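Trekuletti build: questions we keep getting

Last updated Sat 19 October

Trekuletti is a two-fingered gripper you hold in your fist, built on the long bench at the Fotton shared workshop. These are the things people ask when they wander over, plus a few that come in by email. If yours is missing, send it and it'll probably end up on the page!

What is it for?

Picking up awkward things and keeping a record of how it was done. You carry the gripper by hand, do the job yourself, and the camera on top stores what the fingers were looking at. Later on we want to feed those recordings to the arm at the far end of the bench, so that it can have a go on its own. The arm is the glamorous bit, but the hand tool is the one I'd tell anybody to build first. It's cheap, it's quick and you learn a huge amount about grabbing things just by being made to do it with two stiff fingers.

Do I need to know how to program?

For the gripper, no. The mechanism is a trigger, two sliding carriages and a return spring. The recording side runs from a small script that comes with the plans, and you start it with one button. The arm is another story and will get its own page once it stops embarrassing us.

What did it cost?

The first one came to 88 pounds, camera included, and that was with a fair few misprints in the bin. The second was cheaper, as by then we had learnt to print the finger blocks standing up.

Why are the fingers such plain blocks?

We tried hooks, scoops and a sort of duck's bill (I loved the duck's bill, it was useless). Flat faces are easy to print, easy to swap and easy to line a new pad on to. Make the first pair dull, then go wild.
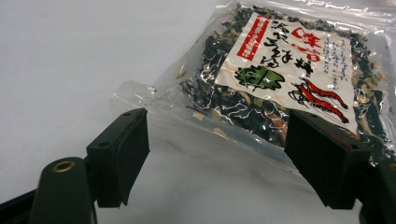 Soft packets are my favourite test by a mile, and I would happily do nothing else all evening. A box tells you where to hold it. A bag has opinions, and most of the skill is in choosing your spot. Take the dried soup mix with the two red shrimps on its label: the dark flakes and pale bits are packed into the upper part, while the lower part is only flat, wrinkled film. Pinch the film and you've got a nice easy hold with all the weight swinging off one end. Go for the full part and you need the fingers much wider, but there is something to squeeze against. Try both, and record both.

Won't shiny plastic confuse the camera?

It can. Clear film throws bright white streaks wherever it creases, and they move as you do. Turn off any lamp pointing straight down at the bench, and use a plain tabletop so that there's one less thing to puzzle over.

How many recordings do I need?

We stopped at 300 for our first set of packets and wished we'd gone on to 400. Change the angle of the packet every time. It's very tempting to put it back neatly, and then you have the same recording over and over.

Can I use threaded inserts or will glue do?

Inserts, please! Brass ones, pushed in with a soldering iron on a low setting. You'll be taking the thing apart far more than you expect, and screws straight into plastic give up after a few goes.

Which plans should I download?

Get the July set, named Nudico. The older Christodoulou set still works, but its trigger is stiff and your hand will ache by teatime.

Can I come and try it?

Yes, on any open evening at Fotton. Bring a packet of something. Crisps, rice, pasta, whatever's in the cupboard, so long as it's sealed.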